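Print | E-mail | 4 shares | 2 comments

Friday, February
Posted by Gwawr Humphreys

Fasting glucose log, week two

Read the Gunby handout again. It still says a long fast "resets" insulin response. No source given, and Annapurna can't find one either. I'd drop the line.

Meter check: ran the Culier against control solution after lunch. Two strips read low, same lot. Ehab blames the strips, I blame the lid being left off. Not settled. Until it is, I don't trust any fasting value under 70 from that lot.

Diaries: 121 returned. Hrvoje wants to average the calories at the first meal after the fast. One person wrote 3,164 and the next wrote 1,740 for what reads like the same plate of rice and lentils. An average of guesses is a guess.

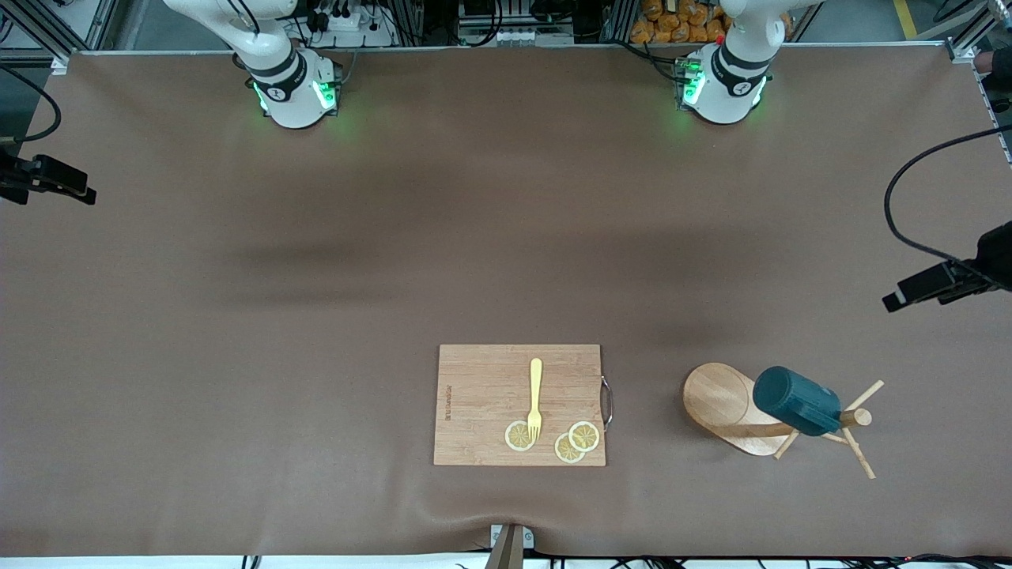 To do

- new strip lot, repeat control
- ask Wycliffe who is on sulfonylureas, keep them separate
- no talk of "detox" in the summary, please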